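Gistbridge, 의료용 카트 서랍 작업 중 발생한 과접촉 정지 지연의 원인 분석 결과와 시정 조치 발표

서랍 바닥 높이 오추정과 접촉력 신호 처리 순서 오류가 겹친 사례로 확인
인명 피해 없음, Betora 제어 소프트웨어 해당 버전의 서랍 내부 파지 기능은 사용 중지 유지

[Julport] 휴머노이드 로봇 개발사 Gistbridge는 Julport 시험동에서 진행한 의료용 카트 서랍 작업 평가 중 로봇의 손이 서랍 바닥에 설정 한계를 넘는 힘으로 접촉하고도 즉시 정지하지 않은 사례를 확인하고, 원인 분석 결과와 시정 조치를 공개한다. 해당 현상은 상반신 제어 소프트웨어 Betora의 특정 버전에서만 재현되었다. 사람과의 접촉은 없었으며, 평가에 사용한 물품은 모두 시험용으로 관리되는 것이어서 환자에게 투여되거나 병동으로 반출된 물품은 없다.

평가는 지난 5월에 시작되었다. 대상 작업은 의료용 카트의 서랍을 열고, 내부에 놓인 약품 상자와 소형 병을 식별한 뒤, 지정된 품목을 집어 카트 상단으로 옮기고 서랍을 닫는 순서로 구성된다. 서랍 작업은 선반 작업에 비해 손이 들어갈 수 있는 방향이 제한되고, 측벽과 바닥과 물품이 모두 손가락 가까이에 위치한다. 최하단 서랍의 경우 로봇이 상체를 숙여 위에서 내려다보는 자세를 취하므로 머리와 몸통의 그림자가 작업 영역에 겹친다.

과접촉은 대부분 이 최하단 서랍에서 기록되었다. Gistbridge가 분석한 전체 시행은 1,458회이며, 이 가운데 18회에서 손가락 끝의 접촉력이 설정 한계인 30 N을 초과한 상태가 제어 주기를 넘겨 지속되었다. 나머지 시행에서는 한계 초과가 없었거나, 초과가 감지된 주기 안에 정지 명령이 정상적으로 전달되었다.

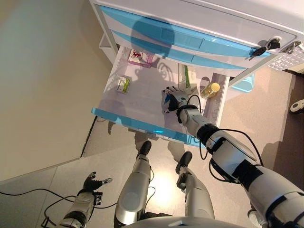
의료용 카트의 열린 최하단 서랍 안으로 오른손을 뻗은 로봇. 로봇 머리 쪽 카메라 시점.

1. 현상

문제의 시행에서 관찰된 동작은 거의 동일하다. 로봇은 서랍을 끝까지 당겨 연 다음 오른손을 서랍 위에 위치시키고, 손가락을 아래로 굽힌 접근 자세에서 하강을 시작한다. 정상 동작에서는 물품의 윗면 또는 옆면에 손가락이 닿는 시점에 하강이 끝나고 파지 동작으로 전환된다. 과접촉 시행에서는 손가락이 물품 옆을 지나 서랍 바닥에 먼저 닿았고, 제어기는 이를 파지 시작 접촉으로 분류하여 하강 명령을 유지하였다.

하강 명령이 유지되는 동안 서랍에는 아래 방향의 하중이 걸린다. 완전히 인출된 서랍은 레일 끝에서 지지되는 구조이므로 같은 힘이라도 닫힌 상태보다 처짐이 크다. 시험 후 점검에서 일부 카트의 서랍 레일에 유격이 확인되어 해당 카트를 평가에서 제외하였다. 서랍 바닥 자체의 균열은 발견되지 않았다. 로봇 쪽에서는 손가락 구동부의 토크 센서 영점이 이동한 사례가 있었고, 이 경우 손 모듈을 교체하고 재보정을 실시하였다.

정지는 최종적으로 모든 시행에서 이루어졌다. 다만 그 경로가 설계와 달랐다. 설계상 정지는 손의 접촉력 감시 기능이 담당해야 하나, 과접촉 시행에서는 팔 관절의 부하 감시가 뒤늦게 작동하여 동작을 멈추었다. 관절 부하 감시는 팔 전체를 보호하기 위한 상위 보호 기능으로, 손가락 끝의 국소적인 힘을 제한하는 용도로 설정되어 있지 않다. Gistbridge는 이 점을 근거로 이번 현상을 단순한 파지 실패가 아닌 안전 기능 이상으로 분류하였다.

2. 원인

첫째 원인은 서랍 바닥 높이의 오추정이다. Betora는 머리 쪽 카메라의 영상과 깊이 정보를 결합하여 서랍 내부 바닥면을 평면으로 추정하고, 손의 하강 한계를 그 평면 위에 둔다. 서랍 내부가 밝은 색이고 무늬가 적으면 바닥면에서 얻을 수 있는 특징점이 부족하다. 여기에 그림자 경계가 지나가면 추정기가 경계를 실제 단차로 해석하거나, 어두운 영역의 깊이값을 유효하지 않은 값으로 버리고 주변의 값으로 채우게 된다. 기록을 재처리한 결과 추정된 바닥면은 실제보다 아래에 위치해 있었고, 하강 한계도 함께 내려가 있었다.

반사도 영향을 주었다. 광택이 있는 서랍 전면과 천장 조명이 비치는 바닥 타일은 깊이 측정에 간헐적인 결측을 만든다. 결측 자체는 기존에 알려진 조건이며 필터에서 처리되도록 되어 있었으나, 필터의 보간 범위가 서랍 앞턱을 넘어 서랍 바깥의 바닥까지 포함하도록 잘못 설정되어 있었다. 서랍 바깥의 바닥은 서랍 내부 바닥보다 낮으므로 보간값은 언제나 위험한 방향으로 치우친다.

둘째 원인은 접촉력 신호의 처리 순서이다. 손의 접촉력은 1,000 Hz로 표본화되며, 감시 기능과 파지 상태 판정 기능이 같은 값을 읽는다. 문제의 버전에서는 파지 상태 판정이 감시보다 먼저 실행되었다. 상태가 파지 시작으로 바뀌면 물품을 쥐는 데 필요한 힘을 허용하기 위해 감시 한계가 일시적으로 완화되는데, 이 완화가 쥐는 방향의 힘뿐 아니라 손 전체를 누르는 방향의 힘에도 적용되었다. 그 결과 손가락이 바닥을 누르는 동안 감시 기능은 값을 읽으면서도 정지 조건을 만족하지 않는 것으로 판정하였다.

두 원인은 각각 단독으로는 과접촉 지속을 일으키지 않았다. 바닥 높이가 잘못 추정되어도 감시 순서가 올바르면 첫 접촉에서 정지하고, 감시 순서가 잘못되어도 하강 한계가 올바르면 바닥에 닿지 않는다. 개발 단계의 기능 시험이 두 기능을 따로 검사하는 방식이었기 때문에 결합 조건은 출하 전 시험에서 걸러지지 않았다. Gistbridge는 이 시험 구성을 절차상의 결함으로 보고 시정 대상에 포함하였다.

3. 재현 시험

재현 시험은 Julport 시험동의 모의 병실에서 수행하였다. 모의 병실에는 의료용 카트와 침상이 배치되어 있고, 조명과 서랍 내부의 물품 배치를 시행마다 변경할 수 있다. 시험반은 조명 위치, 상체를 숙인 각도, 서랍 내 물품의 간격을 독립 변수로 두고 동일한 파지 명령을 반복하였다.

재현율이 가장 높았던 조건은 머리 그림자가 서랍 안쪽까지 드리우고 목표 물품이 세워진 상자인 경우이다. 세워진 상자는 윗면이 좁아 위에서 볼 때 식별 면적이 작고, 손가락이 상자 양옆으로 내려가야 하므로 바닥까지의 여유가 줄어든다. 납작하게 놓인 상자에서는 손가락이 윗면에 먼저 닿는 경우가 많아 과접촉이 드물었다. 병의 경우에는 뚜껑과 몸체의 반사 특성이 달라 높이 추정의 산포가 컸으나, 접근 속도가 낮게 설정되어 있어 한계 초과로 이어진 사례는 적었다.

조명을 낮추어 그림자의 대비를 줄인 조건에서는 바닥 높이 오차가 감소하였다. 그러나 물품 식별 성능도 함께 낮아졌으므로 조명 조정은 시정 조치로 채택하지 않았다. 현장의 조명 조건을 로봇에 맞추도록 요구하는 방식은 사용 환경의 전제를 바꾸는 것이어서 안전 대책으로 인정할 수 없다는 것이 시험반의 판단이다.

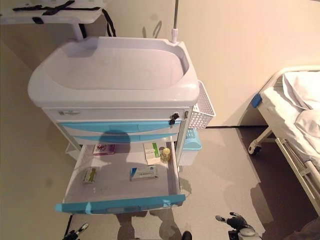 Brøndum은 재현 시험 기록을 독립적으로 검토한 뒤 원인 분석의 방향에는 동의하면서도 감시 기능의 구조에 대해서는 추가 지적을 남겼다. 파지 상태 판정의 결과에 따라 안전 한계가 달라지는 구조 자체가 문제이며, 실행 순서를 바꾸는 것만으로는 동일한 유형의 결함이 다른 동작에서 다시 나타날 수 있다는 의견이다. Brøndum은 이어 "누르는 방향의 힘에 대한 한계는 작업 상태와 무관하게 고정되어야 하며, 상위 소프트웨어가 이를 변경할 수 없어야 한다"고 밝혔다.

Gistbridge는 이 의견을 수용하여 당초 계획한 수정안을 철회하고 아래의 조치로 변경하였다. 변경에 따라 수정 버전의 배포는 최초 계획보다 늦어졌다.

4. 시정 조치

접촉력 감시 기능을 파지 상태 판정에서 분리하였다. 감시는 손 모듈 내부의 별도 프로세서에서 실행되며, 쥐는 방향과 누르는 방향의 힘을 구분하여 평가한다. 쥐는 힘의 한계는 물품 종류에 따라 조정할 수 있으나 누르는 힘의 한계는 30 N으로 고정된다. 한계를 초과하면 손 모듈이 직접 하강 금지 신호를 출력하고, 팔 제어기는 상위 명령의 내용과 관계없이 이 신호를 우선 처리한다. 정지 후 재개는 작업자의 확인 입력이 있어야 가능하다.

바닥 높이 추정에서는 보간 범위를 서랍 내부 윤곽으로 제한하였다. 서랍 앞턱과 측벽이 검출되지 않으면 추정을 완료한 것으로 처리하지 않으며, 유효 깊이값의 비율이 기준에 미달하면 손의 진입을 허용하지 않는다. 이 경우 로봇은 손을 서랍 바깥에 둔 채 상체 각도를 바꾸어 다시 측정하고, 재측정에서도 기준에 미달하면 작업을 중단하고 그 사실을 알린다. 이전 버전에서는 기준 미달 시 마지막으로 유효했던 추정값을 계속 사용하였다. 해당 동작은 삭제하였다.

하강 동작에는 탐색 구간을 추가하였다. 손가락 끝이 추정 바닥면에 가까워지면 속도를 낮추고, 접촉이 예상되는 높이보다 위에서 힘이 감지되면 접촉 대상을 물품으로 단정하지 않고 정지한다. 탐색 구간이 추가되면서 물품 하나를 꺼내는 데 걸리는 시간이 늘어났다. 작업 시간 단축은 이번 수정 버전의 목표에 포함되지 않는다.

기구 부분의 설계 변경은 없다. 손가락 구동부와 손목 관절은 이번 현상의 원인이 아닌 것으로 판정되었다. 다만 과접촉 이력이 있는 손 모듈은 토크 센서 영점과 손가락 끝 마모를 점검한 뒤에만 다시 사용할 수 있도록 정비 지침을 개정하였다. 손과 전완을 지나는 배선에 대해서도 점검 항목을 추가하였다. 배선 이상은 이번 사례에서 발견되지 않았으나, 감시 신호가 새로 지나는 경로이므로 단선 검출 시험이 필요하다.

5. 검증 결과와 잔여 사항

수정 버전에 대해서는 동일한 모의 병실에서 1,000회의 검증 시행을 실시하였다. 재현율이 높았던 그림자 조건과 세워진 상자 배치를 포함하였으며, 바닥 높이 추정값에 인위적인 오차를 주입한 시행도 포함하였다. 접촉력 한계를 초과한 상태가 제어 주기를 넘겨 지속된 시행은 없었다. 오차를 주입한 시행에서는 손가락이 서랍 바닥에 닿는 경우가 있었으나, 손 모듈의 감시 기능이 설계대로 하강을 차단하였다.

검증에서 확인된 한계도 있다. 진입 허용 기준이 엄격해지면서 로봇이 작업을 스스로 중단하는 빈도가 높아졌다. 서랍 안에 물품이 조밀하게 놓여 바닥이 거의 보이지 않는 경우에는 재측정으로도 기준을 충족하지 못하는 일이 잦다. Gistbridge는 이 조건을 지원 범위에서 제외하고 사용 설명서에 명시하였다. 투명 용기가 바닥에 눕혀져 있는 조건은 아직 시험이 충분하지 않아 역시 지원 범위에 포함하지 않는다.

카트 상단과 손의 접촉에 대해서도 별도의 시험이 진행 중이다. 꺼낸 물품을 옮기는 과정에서 손이 카트 상단의 테두리에 닿거나 기대는 자세가 발생할 수 있는데, 이때의 하중은 서랍이 아닌 카트 전체에 작용한다. 바퀴가 고정되지 않은 카트에서는 이동으로 이어질 수 있으므로 작업 시작 전 바퀴 고정 확인 절차를 추가하였다. 서랍이 열린 상태에서 상단에 하중이 걸리는 조건의 전도 안정성은 카트 제품별로 평가해야 하며, 결과가 확보된 제품부터 지원 목록에 등재한다.

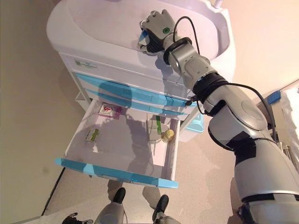 현재 Betora를 사용하는 기관은 로봇 전체의 운용을 중단해야 하는가?

서랍 내부 파지 기능만 중단하면 된다. 해당 기능은 원격 설정으로 이미 비활성화되었으며, 네트워크에 연결되지 않은 로봇은 관리 화면에서 직접 비활성화해야 한다. 이동, 문 개폐, 선반 위 물품 취급 기능은 문제의 감시 완화 동작을 사용하지 않으므로 계속 사용할 수 있다.

6. 사용 기관에 대한 안내

수정 버전은 손 모듈의 펌웨어와 Betora 본체를 함께 갱신해야 적용된다. 둘 중 하나만 갱신된 상태에서는 서랍 내부 파지 기능이 활성화되지 않는다. 갱신 작업은 Gistbridge의 기술 인력이 현장에서 수행하며, 작업 후 접촉력 감시의 동작 시험을 실시하고 기록을 사용 기관에 교부한다. 시험 기록이 교부되기 전까지 해당 기능을 사용하지 않아야 한다.

갱신 전이라도 다음 사항에 해당하면 로봇의 손 모듈 점검을 요청해야 한다.

서랍 작업 중 관절 부하 감시에 의한 정지 기록이 남아 있는 경우
손가락이 완전히 펴지지 않거나 대기 자세에서 미세하게 떨리는 경우
서랍을 닫을 때 레일에서 걸림이나 소음이 발생하는 경우
정지 후 재개 시 손의 영점 보정 요구가 반복되는 경우

카트의 레일 이상이 의심되면 로봇이 아닌 사람이 사용하는 경우에도 점검 전까지 해당 서랍을 비워 두어야 한다. 점검에 필요한 카트 부품은 카트 제조사의 절차에 따라 교체한다. Gistbridge는 과접촉 기록이 확인된 카트에 한하여 점검 비용을 부담한다.

운용 기록의 제출은 관리 화면의 진단 항목에서 할 수 있다. 제출되는 기록에는 관절 위치, 접촉력, 감시 상태, 바닥 높이 추정값이 포함된다. 영상은 기본 제출 항목에 포함되지 않으며 사용 기관이 별도로 선택한 경우에만 전송된다. 모의 병실이 아닌 실제 시설에서 기록된 영상은 제출 전에 사용 기관의 내부 기준에 따른 확인이 필요하다.

7. 후속 일정

Brøndum은 수정 버전의 검증 기록에 대한 검토를 진행하고 있다. 검토가 끝나기 전에는 서랍 내부 파지 기능의 사용 중지를 해제하지 않는다. 결합 조건 시험을 출하 전 절차에 포함하는 개정 작업은 완료되었으며, 이후의 모든 Betora 버전에 적용된다. 투명 용기 조건과 카트 상단 하중 조건의 시험 결과는 확보되는 대로 기술 공지를 통해 별도로 공개할 예정이다.

Gistbridge 소개
Gistbridge는 의료 및 물류 시설용 휴머노이드 로봇과 제어 소프트웨어 Betora를 개발한다. 조작 기능의 시험과 안전성 평가는 Julport 시험동에서 수행한다.

문의
Gistbridge 제품안전팀, Julport 시험동
점검 요청은 관리 화면의 지원 메뉴에서 접수하며, 접수 시 로봇 일련번호와 손 모듈 펌웨어 버전을 기재해야 한다.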